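How to plan an overnight hut walk

Updated July 28, 2023

These steps are for a two-day walk with one night in a hut, on marked track, in winter or early spring. I've used the Boersma Hut track as the worked case. The same order of jobs suits most huts of that size.

Step 1. Book the bunk before anything else

Boersma sleeps 9 and the bookings for July go early. Pay for the bunk, then print the confirmation or write the number down. There's no phone signal past the Hakness car park, so an email you haven't saved is no use to you.

Step 2. Work out your times from the map

Mark the start, the hut and every creek crossing. Allow an hour for each four kilometres on the flat, then add an hour for every 600 metres of climb. If you carry a full pack and stop for lunch, add another hour to the day. Count back from sunset to get your latest start. In July that means leaving the car park by 9 at the latest.

Step 3. Leave your plan with someone

Write down the track, the hut, the car's number plate and the time you expect to be out. Add a second time, a few hours later, when they should ring the police. Ruben Schouten's old trip form has space for all of this and fits on one page.

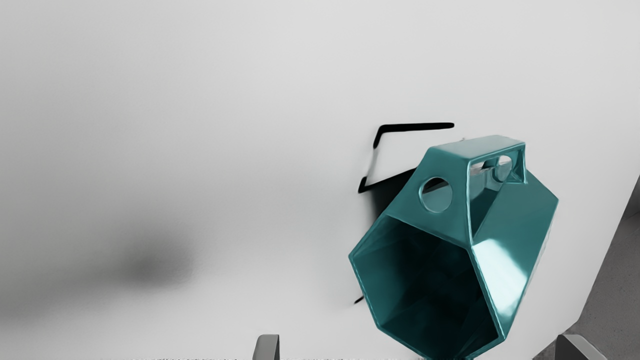

Step 4. Pack by layers

Put the sleeping bag at the bottom inside a dry bag. Food and stove go in the middle, close to your back. Rain jacket, warm hat, gloves, map and head torch go on top or in the lid. Line the whole pack with a heavy plastic liner. Pack covers blow off on the ridge above Demar Creek and I've stopped bringing one.

Step 5. Check the creek

Demar Creek is the only crossing without a bridge. Look at the rainfall for the previous 2 days before you leave home. If the water is above your knees or you can't see the bottom, turn back and walk out. Undo your hip belt and chest strap before you step in.

Step 6. At the hut

Sign the hut book even if you're only stopping for lunch. Boil water from the tank for three minutes. Keep wet boots by the door. Soledad Marchetti's notes on the hut say the stove smokes in a westerly, so open the far window a little before lighting it.

Step 7. Walking out

Sweep the floor, bring in dry wood and take all rubbish with you, including food scraps. Shut the door with both bolts. Ring your contact as soon as you have signal.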